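Is the Stovthorpe kitchen pack worth paying for if I only care about the sink tasks?

Asked by Trostunow
Tags: simulation, kitchen scenes, manipulation, licensing

I'm looking at the Stovthorpe kitchen pack for a small project at work. We have a two-finger arm in simulation and a set of table-top pick and place tasks that it already does well. Now we want it to handle dishes: pick a plate or bowl out of a sink basin and put it down on the counter, with food left on it or not.

The free scenes I've tried all have a sink that is basically a box with a hole in it. The arm learns to slide things up the wall and over the rim, which would never work on a real sink. The product page for the Stovthorpe pack says the sinks have separate collision shapes for the basin, drainboard and faucet, but the page only shows wide views of whole kitchens.

What I'd like to know:

Does the faucet get in the way like a real one would, or does the arm pass through it?
Can you move the objects around, or are they fixed in each layout?
Is the license per seat or per machine? The page says "per user" in one place and "per workstation" in another.

I have budget for one purchase before the end of the quarter, so I'd like to hear from someone who has used it and not just run the demo.

Oh
We've had it since November and use it most days, so I can answer the first two.

The faucet is solid. On our first runs the planner treated it as free space because we had left it out of the obstacle list, and the wrist hit it on nearly every approach from the left. Once it was in the list the paths went around. The side lever is part of the same body and doesn't turn. If you want the arm to operate the tap, this pack won't do it without work on your side.

Objects can be moved. Each layout has a start file with positions, and you can edit it by hand or give a range for each item and let it pick. Food is separate from the plate it sits on, so if you tilt the plate far enough the food comes off. That was the main reason we bought it. Keep the ranges small at first. We set ours too wide and had bowls starting halfway inside the basin wall, and the solver threw them across the room.

The basin walls are the good part. They are steep and they have thickness, so a wide gripper has to come in from above or tilt. We lost 3 weeks to this before we accepted that our fingers were too short.

Weak points: the drainboard grooves are there to look at, but in our version the collision surface under them is flat, so plates don't catch on them. Loading a full kitchen is slow, around 9 seconds on our machine, and there is no option to load only the sink area. The documentation covers 4 of the layouts and leaves you to work out the others.

I don't know about the license. Somebody else here handles that.

stacker_b
just use primitives. a sink is 5 boxes. you don't need to pay for this

Zikier
The license is per workstation. I wrote to their support with the same question and got a reply on 22nd January saying the "per user" line was left over from the old terms. You can move a seat to another machine 3 times before you have to contact them. Get it in writing for your own order anyway.

I agree with Oh on most points. I would add that the materials hold up at close range, which matters if your policy works from camera input. The dark sink against the patterned counter gave our depth-free model some trouble at first, mostly with the black faucet and our black gripper. We ended up adding more light variation in training, and the pack lets you do that from the config file.

I don't agree that primitives are enough here. They are fine for testing reach. They were no use to us for vision, and you said you want plates with food on them, which means you'd be building those too.

If sink work is all you need, it is still a lot of kitchen to pay for. They don't sell the sink scenes separately. For us the price came out lower than the time to model one decent layout. The sink and drainboard look like this up close: 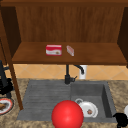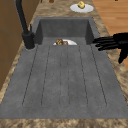
Kitchen layout, sink area with dishes and food items. The gripper is at the right in the second picture.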